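Erstead's repair evenings are back, and they've moved

Good news for anyone with a dead toaster in the cupboard under the stairs! The Erstead repair evenings start up again in April, and I've spent more time than I should have this week finding out how it's all going to work.

If you missed them last time, the idea is very simple. You bring in something broken, you sit down next to a person who knows more than you do, and the two of you have a go at it. I went along last spring with a radio that only worked if you leaned on it. I came home with a radio that works whatever you do to it, plus half a lemon cake (long story, there was a raffle).

The big change is the venue. The old scout hut by the river has gone for good, which I know has upset a few of you, and the evenings are moving up the hill to the Desemness building on Ismont Road. It's the long brick one past the garden centre, with the green doors. I'd driven by it for years and never once been inside. There's a proper car park, the heating works, and the kitchen has a kettle big enough for a wedding. The bus stops right outside too, though the last one back into town is a bit early for my liking, so check before you set off.

Doors open at 7 and the last job gets taken in at half past eight. Please don't turn up at twenty-five past with a sewing machine in bits – I did see this happen, and the poor woman on the desk was too polite to say no. Entry is £3, under-15s get in free, and that covers your tea and a biscuit. Parts are extra if you need them, but you'll be told the price before anybody starts ordering things. 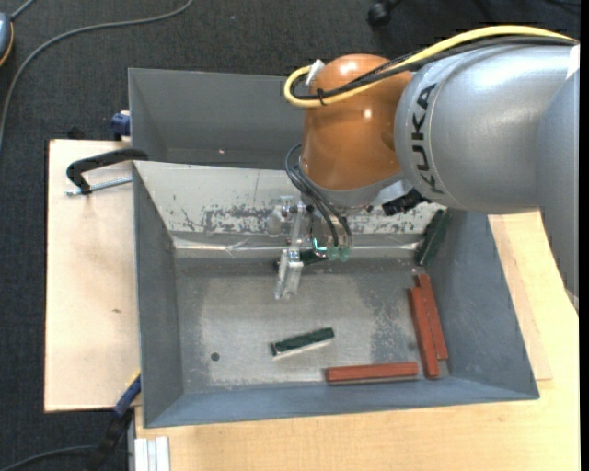 An orange joint and plenty of cable on a KUKA arm, over a grey metal bin.

So what can you bring? Lamps, radios, kettles, clocks, hairdryers, toys, anything with a zip. Bikes are fine as long as you can get them up the front steps. Microwaves are a firm no, and so are big televisions, mostly for safety reasons and partly, I suspect, because of what happened to someone's back. Clothes and soft furnishings have their own table this year, which I'm thrilled about as I've got a pair of curtains that have been pinned up since we moved in.

There are 19 bookable slots each evening, and you can get one by ringing the library or filling in the form at the front desk there. A few places are held back for people who just walk in, but I wouldn't count on it for the first night. Last year the queue for that one was out of the door and halfway to the chip shop.

The money side looks healthier too. The Ozoliņš Fund has put in a grant of £2000, and most of that is going on new soldering irons, decent lights and a second sewing machine. I asked if any of it might stretch to more comfortable chairs. I was told to bring a cushion.

They're still short of people who can mend clocks, by the way. If you've got the patience (and the eyesight) for it, leave your number at the library and someone will call you back. You don't need to do every session, and even a single evening would help clear the shelf of carriage clocks left over from last year. If one of those is yours, the tickets are still tied on, so do come and claim it.

I'll be there on the first night with the curtains and possibly a hand blender that smells of burning. Come and say hello if you see me. The raffle is back as well, and they're after prizes, so have a look through your unopened Christmas presents. Bottles and tins can be handed in at the library up to closing time on the day.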